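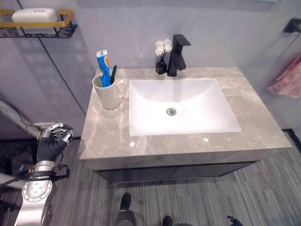

House Dust: Frequently Asked Questions

Is it true that most house dust is dead skin?

I've seen this repeated with all sorts of percentages attached, and hardly ever with a note on which house was tested. Some of it is skin. The rest depends on where you live and what you keep inside: fabric lint, soil off your shoes, pet hair, pollen, cooking soot, bits of old paint. A carpeted house next to a gravel road and a tiled apartment on the fourth floor will not have the same dust, so be wary of anybody who gives you one number for both.

Will an air purifier mean I can stop dusting?

No. A decent filter catches particles that are still in the air. The heavier stuff lands before it ever gets near the machine, and once it's on the shelf it stays there until you wipe it up. I ran a Gesix tower in a 1,112 square foot house from June on, and I dusted as often as I had before. Others may have better luck. I'd want to hear how they measured it.

Do "anti-static" dusting sprays work?

They make the cloth damp, and a damp cloth picks up dust. So does a cloth dampened with tap water. The bottle I bought was 19 dollars and promised 18 days of "dust defense." I treated half of a bookcase and left the other half alone, and my neighbor Yamila Riquelme, who didn't know which was which, couldn't pick out the treated half a week later.

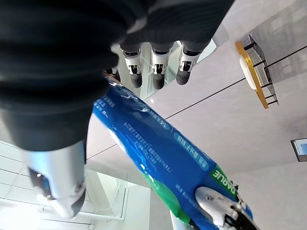 What kinds of surfaces are the worst for holding dust?

Anything with texture, and fabric above all. Smooth hard surfaces show dust sooner, which gives them a bad name, but they give it up with one pass. Folds are a different story. On something like the black ribbed sleeve in the photo, a duster rides along the tops of those thick ridges and skips whatever is down between them. Use the brush attachment and follow the direction of the folds. The same goes for pleated lampshades and accordion blinds.

Are feather dusters any good?

For moving dust to the floor, yes. If you plan to vacuum right after, fine. I don't own one.

Should I pay to have my ducts cleaned?

Maybe, if you've had mice, mold or a big remodel. Otherwise ask what you're getting. The Chevalier rep who came to my door in Flodelside said it would cut dust "100 percent" – he did not care to write that on the estimate.
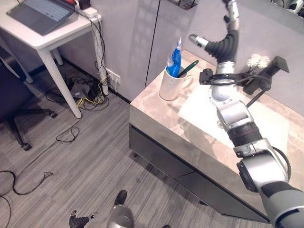 By Viorica Grecu
Updated January 11, 2022

Do houseplants clean the air?

The claim comes from plants in small sealed chambers. Your living room has doors and windows. Keep plants if you like them, and wipe the leaves. Artificial flowers do nothing for the air either, and they need dusting just as much. Swish them in lukewarm water with a drop of dish soap, but try one stem first in case the color runs.

How often should I really dust?

When it bothers you, or when it bothers somebody's allergies. Weekly schedules tend to come from companies that sell wipes.

Does it matter if I dust or vacuum first?

Dust first, top shelf down, then vacuum. I have no complaint with the usual advice on this one.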